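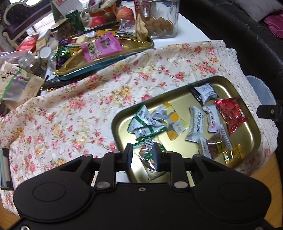
How do I find out how my state rep voted on a school funding bill?

Réka Bozsik
2021-09-10

Hi all! I've gotten really into following our state legislature this year (I have two kids in public school in Wodulstead, so it started there and sort of took over my evenings). There was a school funding bill that passed the House in August. The local paper gave the total, 107 in favor, and said nothing about who voted which way. I'd love to know what my own representative did before I go to her town hall. I found the bill's page on the legislature's site, but all I see is a long list of dates and phrases like "placed on calendar, second reading." Is the vote by name public? And does the committee vote count as a separate thing?

Etelka Gulyás

Yes, it's public, and I'm so glad you're looking! I do this for fun, so forgive the length.

Stay on that bill page and look for a link called "Votes" or "Roll Calls." On a lot of state sites it's a small tab near the top, easy to miss. You should get a list of every recorded vote on the bill, each with a date. Open the one marked "third reading" or "final passage" and you'll have every member by last name with a Y, N, or P, or a mark for absent or not voting. P is "present," and it can matter a lot when a bill needs a set number of yes votes to pass!

Committee votes are separate, and they're often in a different place (try the committee's own page, under hearings). They're worth the extra clicks. A member can vote to move a bill out of committee and then vote against it on the floor, and that makes a great town hall question.

Two more things. Check whether the bill was amended after the House vote, as your rep may have voted a second time when it came back from the Senate. That's called concurrence and it gets its own roll call. And write down the bill number AND the session, because numbers start over every new session. I once read 42 pages of the wrong bill. It was about culverts.

Have a great time at the town hall, and please come back and tell us how it went!

Zhiqiang Song

Just call her district office. They'll tell you.

Tamás Virág

Calling works, I'd still look at the roll call first so you know what you're asking about. If the site is confusing try the House Journal for that day, it's a big PDF but you can search it for the bill number. Ours here in Broment usually goes up a few days after the session. Good luck Réka!!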